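Equipment Loans and Returns - Frequently Asked Questions

Pillay Fitness Library lends small exercise equipment to members in Praltport, Prumside and Urkham. Answers to the questions we get most are below.

Who can join?

Anyone 16 or older with an address in one of the three towns. Bring a photo ID and something with your address on it. Membership runs from October to October and we don't prorate it.

How much can I borrow at one time?

Two items. A pair of dumbbells is one item, and so is a set of bands. Loans last three weeks and can be renewed once, unless another member has placed a hold.

Can you ship to me?

Only to Urkham addresses, as there is no pickup desk there. Mats, ropes, bands and foam rollers can be shipped. Kettlebells and dumbbells can't. Please keep the carton, fold the flaps back in and use it again for the return.
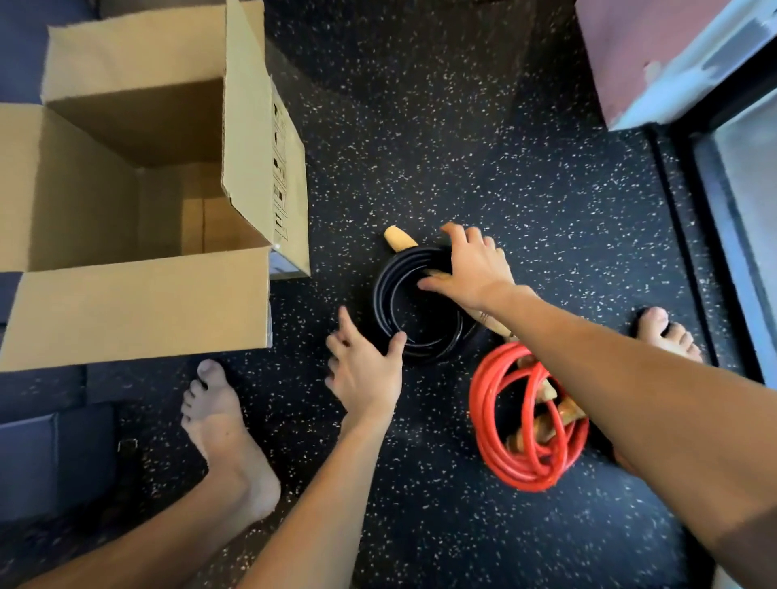 Where do I return things?

Praltport: front desk, 9 a.m. to 7 p.m.
Prumside: side entrance at 1059 Mill Road, until 5 p.m.
Please don't leave equipment outside after hours. You are responsible for it until we check it in.

How should I pack a jump rope?

Coil it in wide loops and leave it loose. Tight knots put kinks in the cord that take days to come out. Handles can hang free or go through the middle of the coil.
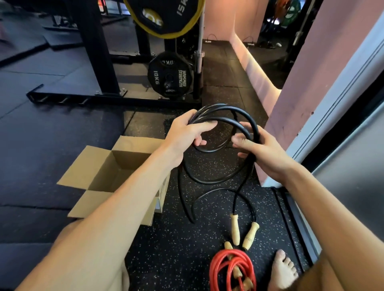 Coiled black rope with wooden handles.

What if something breaks?

Tell us when you bring it back. Normal wear is free. For loss or real damage we charge the replacement price on the list at the desk - never more than that.

Do I need to clean equipment first?

Wipe it down with a damp cloth. No bleach, and no oil on wooden parts.

How many items do you have?

Roughly 1000 across both desks. The catalog numbers go up to 2541, but many of the older numbers have been retired.

Can I donate equipment?

Yes, at Praltport only. We can't take treadmills, bikes or anything that plugs in.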